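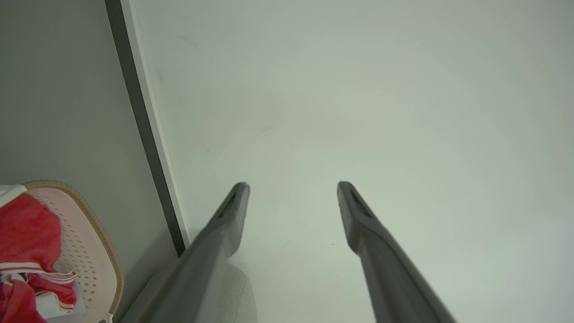
One reader wrote in before the vote was even over, wanting to know if the new deposit rule covers people who already moved out in June. Short answer, no. Only leases ending after the rule kicks in, and that's August.

Longer version. Hurberg town council passed the rental deposit ordinance last night, a little after 9. Landlords now get 30 days to send back a security deposit or send an itemized list of what they're keeping and why. Before this the town had no deadline of its own. Leases said all kinds of things. Some said nothing.

Tenant then has 15 days to dispute the list in writing. If the landlord doesn't answer, deposit goes back in full.

The part that got the most talk was "normal wear." The ordinance says small nail holes, faded paint, worn carpet and light scuffs on walls or floors can't be charged to a tenant. Holes bigger than a dime can. So can burns, pet damage, broken fixtures. Stains are sort of in the middle and the council left them there. Town attorney will write guidance.

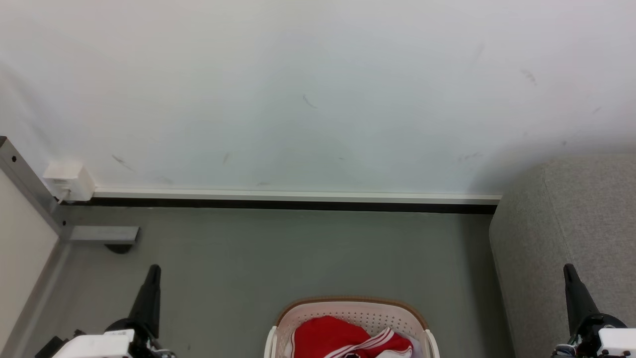 *Gray scuffs on a white wall.*

The rule applies to 2,642 rental units inside town limits, going by the town's own registry. It does not apply to rooms rented inside a house where the owner lives. Also not to short stays. Council went back and forth on mobile home lots and ended up leaving them out for now.

Haddad Property Group, which manages several of the bigger buildings on the east side, spoke against it. The company's statement said 30 days is too tight in late summer when half the leases turn over at once and painters are booked solid. It asked for 45. Council didn't go for it.

Tenants who spoke mostly told the same story. Moved out, heard nothing, then got a bill for a full repaint. One said she was charged for the hallway twice. Another had pictures on his phone and held them up at the podium, though from the back you could not see much.

Town clerk's office says it logged 17 written complaints over deposits in the past year. Most were settled by phone. A few went on to small claims and the clerk did'nt have the outcomes.

Neighboring Hustau has had a similar rule for a while and the Hurberg draft borrows a lot from it, wear list included. Main diffrence is the penalty. Hustau allows double the deposit if a landlord misses the deadline. Hurberg's stops at the full deposit plus filing costs. Two council members wanted the double penalty and said they'd bring it back next spring.

Renters who pay thru the Veveo portal should note the portal's move-out form isn't the same as a written dispute. Clerk was firm on that. A dispute has to go to the landlord by letter or email, with a date on it, and it's smart to keep a copy. Take photos of every room before handing over keys. Closets too.

Blank dispute forms will be at the clerk's window and on the town site once they're printed, maybe later this month. No fee to file one. Window is open 8:30 to 4, closed over lunch.

Council takes up the sidewalk bids next meeting, same room, 7 p.m.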